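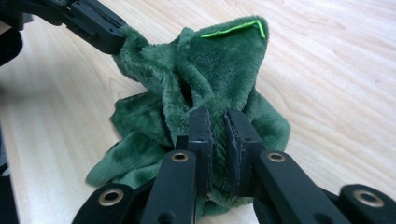
From: Leonie Partington
To: softtoys list
Subject: Re: Cleaning short-pile plush with felt attached

Nikau, I did one of these in October, so I'll go through your questions in order. Mine is a dark green dinosaur with lime-green spikes down the back. It came to me from Keith Tuhiwai's daughter with most of the stuffing gone to lumps. Your message is quoted below with my answers in between, and my working notes are at the end.

On Monday, Nikau Quinlan wrote:

> Hi all,
>
> I have been given a plush dinosaur to clean and refill. The body is
> short pile, dark green, and the spikes on the back are felt in a
> much brighter green. The care label has been cut off. My first
> question is whether the spikes have to come off before I wash it.
> They are sewn into the back seam, so taking them out means opening
> the whole back.

Leave them in. I opened the back seam on one a long time ago and it was a lot of work to get the points lined up again. The spikes on mine are flat felt with no pile, and they stand away from the body enough that you can work around them. What you do need to do is test the dark green for color first. Wet a white cotton rag, press it hard against the underside for a minute, and look at the rag. Then do the same with the felt. If the body color comes off on the rag, do not put the toy in water at all. Surface clean only, with a barely damp cloth, and keep it away from the spikes.

> Second, can the stuffing be washed in place? I would like to avoid
> emptying it if I can. Pejman Vahidi told me he washes everything
> whole and has never had a problem.

Pejman mostly does small toys. On a small one I would wash it whole too. On a dinosaur this size I take the stuffing out, and yours needs refilling anyway. The skin washes better and dries much sooner. Mine was hung up for 48 hours after washing before I put anything back in it, and I would not go shorter than that. The seams hold water longer than the pile does.

> Third, how do you get rid of creases in the pile? Mine was stored
> folded in a box and there are hard lines across the body that do
> not brush out.
>
> Thanks,
> Nikau

Steam and a soft brush, and patience. Look at the pile in side light. Where it has been pushed over it shows as a lighter green than the rest, and people often take that for fading or for wear. Stroke it the other way with your hand. If the light patch goes dark, it is only the lay of the pile and it will brush out. If it stays light from every direction, the pile is worn and you are stuck with it.

My notes, tidied up a bit:

1. Empty the toy. Open the belly seam or whatever seam was hand closed at the factory. You can usually find it by feel, as the stitches are longer. Open only as much as you need to get two fingers in. Pull the stuffing out in small bits and check each bit for moths and anything hard.

2. Do the color test described above, body and felt separately. Do this before you fill the sink.

3. Wash the skin by hand in cool water with a little wool wash. I used the Sumitz one. Squeeze, do not rub. Do not twist it. Rinse until the water stays clear, then roll it in a towel and lean on the towel.

4. Hang it by the seam allowance, inside out for the first day and right side out after that. Pull the felt flat with your fingers while it is still damp. Do not clip a peg on a spike, it leaves a mark that does not press out.

5. Once it is dry, put the skin on a bare table and work the folds loose. Take hold on both sides and ease the cloth apart. On a bare wood top you can also see any loose pile that is coming away, which you can't on a towel or a patterned cloth. 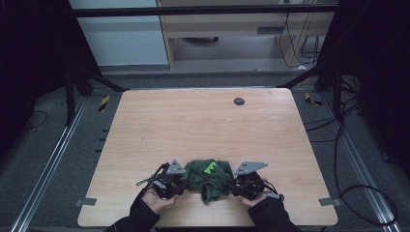 6. Check the stitching where the felt goes into the back seam. Bend the seam open on each side of every spike and look for gaps. I found 2 gaps on mine. Close them with ladder stitch from the outside, using thread that matches the dark green. Bright thread shows up in the pile no matter how small your stitches are.

7. Steam the creases. Hold the iron or steamer well above the pile and never touch it down. Give it a few seconds, brush against the lay, then with the lay. Let it cool before you decide if it needs more. Skip the felt. If a spike has curled, put a dry cotton cloth over it and press it with a barely warm iron.

8. Refill. Tease the new stuffing apart first or you will get the same lumps back. Start at the far ends, feet and tail tip, and pack those firmly. The body can be softer. Keep the stuffing well up under the spikes, because a slack back lets them flop to one side. Stop before closing, set the toy on the table and look at the back from both sides. 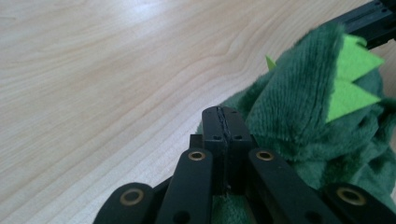 If the spikes lean, add more along the seam, a small amount at a time, and push it in with the blunt end of a wooden spoon. Leave the opening pinned overnight. Stuffing settles, and in the morning there is usually room for another handful or two. Then close up.

As for what to fill it with, I used 3 bags of the plain polyester from Donnelly in Brornville. They will mail it if you call before noon. Cameron Mudgway prefers the Ernance wool filling, and it does feel nicer, but it can't be washed the same way and I would not put it in something a child will be dragging about.

One question back to you. When you say the label has been cut off, is there a stub left in the seam? Sometimes there is enough of it to read the fiber content. If it is acrylic pile, keep the steam even further away than I said above.

I have plenty of the dark green thread left if you want some. Send me your address off list.

Leonie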